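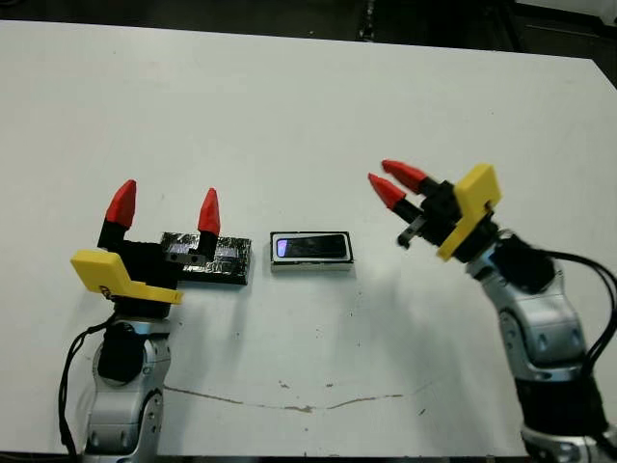
Section 4. Fitting the grippers and setting the two arms to the table

You should have finished section 3 before starting on this one. Both arms need to be bolted down, with their cables run back to the control box and the box switched off at the wall. Allow an evening for the mechanical work and a second, shorter session for the calibration in 4.4.

The Wusel arms are sold as a pair but the joints are not handed. The only differences between left and right are the ID stored in each controller and the direction the cable leaves the base. If you have swapped them by mistake, it is quicker to change the IDs (section 6.2) than to move the arms.

4.1 Parts and tools

Two parallel grippers, black body
Two yellow plastic brackets, printed
Four black fingers
Four red fingertips, plus spares
Eight M3 x 8 screws for the brackets
2.5 mm hex key, small flat screwdriver
Steel rule, masking tape, soft pencil

The bracket file in the shared folder is version 3. Earlier prints have the screw holes 2 mm too close together and will crack if forced. Print it flat side down at 70 per cent infill. The fingertips are printed in the softer filament and take a long time for their size. Start them first.

4.2 Fitting a gripper

1. Check that the control box is off at the wall. The switch on the front of the box leaves the wrist joint powered.

2. Turn the wrist by hand until the flat on the output plate faces up. It will feel stiff. Do not use the gripper body as a lever.

3. Offer up the gripper with its cable socket towards the elbow. Start all four mounting screws before tightening any of them.

4. Tighten in diagonal pairs. Stop when the key begins to flex.

5. Put the yellow bracket on top of the gripper body and fix it with four of the M3 screws. These go into plastic, so finger tight and a quarter turn more.

6. Slide a finger on to each carriage and fit its retaining screws.

7. Push a red tip on to each finger until it clicks. A tip that rocks has not gone home. Take it off, clear any stringing from inside with the screwdriver and try again.

8. Plug in the gripper cable and leave a loop at the side of the arm, long enough for the elbow to fold fully without pulling.

9. Repeat for the other arm.

CAUTION: The fingers close with enough force to bruise. Keep hands clear of them whenever the box is on, including when the arms are in hold.

Note: Do not fasten the cable to the upper arm with a tight cable tie. Pushpa Bhatt had two cables fail in December, both broken inside the insulation at the tie, with nothing to see from outside. Hook-and-loop strap is better. You should be able to pull the cable through it with two fingers.

4.3 Preparing the table

The table does not need to be new. Small specks and stains make no difference to the arms, but lumps of dried glue do, and so does a rocking leg.

1. Wipe the top down and scrape off anything you can feel with a fingernail.

2. Check for level in both directions and pack the legs if needed.

3. Measure 200 mm in from the front edge and put down a strip of masking tape parallel to it. This is the baseline.

4. Measure between the centres of the two arm bases and mark the halfway point on the baseline. Call this point zero.

5. Write the distance between the bases on the tape. On the workshop table it is 491 mm. Yours can differ by a few centimetres, but the figure you type in at 4.4 must be your own.

Leave the tape down until calibration is done, then lift it. The fingers will catch on a curled end.

4.4 First power-up and calibration

Clear away tools and loose screws before you begin. Any objects you want to practise with should stay off the table until step 8.

1. Lower both arms by hand to the rest position shown on the card in the box lid.

2. Switch on at the wall, then at the box. Both arms will twitch once as the brakes release.

3. Start the Prislow software and wait for both arms to show green. If one stays amber, its cable is in the wrong socket or its ID is a duplicate of the other.

4. Choose Setup, then Grippers, then Find Limits. Each gripper closes fully and opens fully, left first.

5. Read the open value for each side. It should be close to 1,710 counts. A value well below this nearly always means a tip is fouling the bracket.

6. Enter the base distance from 4.3.

7. Jog the left arm until the point between its fingertips is over zero and press Store. Move it well clear, then do the same with the right.

CAUTION: Never have both arms at zero together. The software does not check one arm against the other until calibration has been saved.

8. Save. Put a flat object of known size near zero and ask each arm in turn to move above it. If either is out by more than the width of a fingertip, repeat from step 6.

For early practice use flat, blunt things you would not mind dropping. Shiny wrapping and glass screens both throw reflections that confuse the overhead camera, so leave those until picking works reliably on dull objects. Turn off the lamp nearest the table if the object outline flickers in the preview.

4.5 Shutting down

Send both arms to rest from the Setup menu and wait for them to stop. Switch off at the box, then at the wall. An arm switched off while raised will drop slowly on to whatever is beneath it.

Section last revised 2025-03-08. Continue to section 5, Teaching a movement.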